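4. House rules for building kitchen tasks

When we started at Curnlow we had no written rules at all. Unai Arroyo built the first kitchens by hand, I wrote the success checks, and we settled arguments by shouting across the office. That was fine with two of us. Once Casimiro Cabello joined and the Drekow and Lozano task sets had to be merged, we found that the same task could pass in one set and fail in the other, with the same policy and the same seed. So we sat down in July and wrote the rules out, and this section goes through the ones we think other groups could pick up without much bother.

4.1 Start poses and clearances

Our first rule is about where the arm is allowed to be when an episode begins. We used to let it start anywhere the solver was happy with, and the solver is happy with some very odd places (inside a cupboard door was my favourite). Now every start pose has to keep at least 30 mm between any link and any object that isn't fixed down. We check this in three dimensions, against the collision meshes, and never by eye from a render. A link that passes in front of something on the screen may be miles away from it in depth, and I have wrongly thrown out good scenes more than once because I trusted the preview.

The rule covers props that have nothing to do with the task as well. It's tempting to skip them, but a toaster that gets nudged in the first step is still a changed scene, and the policy then gets marked against a layout it never started with.

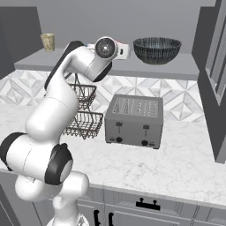
Figure 2. A simulated kitchen with a shelf above the worktop, seen from the fixed review view.

Shelves gave us the most trouble by a long way. In the Murneck layouts the shelf height was drawn at random along with everything else, and we ended up with cups that the gripper could touch but couldn't get a finger round. Our rule now is that an object counts as reachable only if the planner finds a full grasp, lift and retreat, from 4 different start poses. One lucky path doesn't count. If the object fails, we move the object - we don't move the arm base, which stays put for the whole of a task set so that results can be compared across scenes.

4.2 Saying what counts as done

Each task carries a plain English sentence and a coded check, and the two must agree. I know that sounds obvious! When we went back through the old Lozano tasks, though, "put the cup in the bowl" was passing whenever the cup's centre was above the bowl's centre, so a gripper holding the cup in mid-air scored a success. We now ask that the gripper is open, that the object is touching its target, and that everything has been still for 12 simulation steps. Casimiro wanted a longer wait and I wanted a shorter one, so neither of us is very pleased with it.

We also write down what mustn't happen. Knocking over a bystander object fails the episode even when the main goal is met. People who run our tasks do grumble about this, as it pulls their scores down, but a robot that delivers the cup and tips the bowl off the shelf isn't one I'd want in my own kitchen.

4.3 Review before release

Nobody signs off their own scene. The reviewer gets the task sentence, the fixed view and the log of the clearance check, and should be able to say whether the task makes sense without opening the code. If they have to ask the author what was meant, the sentence goes back to be rewritten. Review takes about half an hour per scene, mostly spent on wording, and any later change to a mesh or a friction value sends the scene through again with a new version number.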